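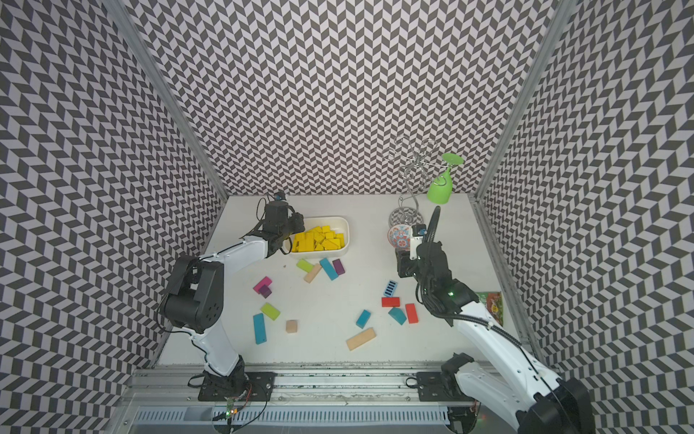 Cukholm, July

The delegation from the Okoro Foundation for Early Learning was received at the Clullano premises shortly after nine in the morning. Clullano lends toys, play materials and small household goods to nurseries and family centres throughout the district, and the purpose of the visit was to see how returned items are sorted, checked and sent out again.

Members were first shown the block collection. Wooden blocks make up the largest share of all loans, and sets are returned mixed more often than not. The practice at Clullano is to sort by colour before shape. Yellow blocks, rectangles and triangles together, are gathered in a white bin, while lime green, teal, purple and magenta pieces remain on the white tabletop until their turn comes. Plain beige blocks are treated as a colour of their own. The register currently lists 1336 blocks, and a set is withdrawn from lending when more than 20 pieces are missing.

The household goods used for pretend meals were of particular interest to the delegation. A wire glass-holder tree, with curling loops at the top and a patterned base, carries a bright green plastic wine glass by its foot, bowl downwards. A small decorative bowl painted in red, orange and blue is kept with it. Staff explained that children readily return a glass to its hook once they have been shown how – a point which the Fekar nursery has also made in its annual report.

The delegation then proceeded to the store room, where 700 boxed sets are shelved by age group. Labels are being replaced this year, and members noted that the older ones were difficult to read at the upper shelves.

Discussion over lunch concerned loan periods. Clullano at present allows 3 months, with one renewal. The Foundation asked whether a longer period might be offered to rural centres, and a written reply is expected before the autumn meeting.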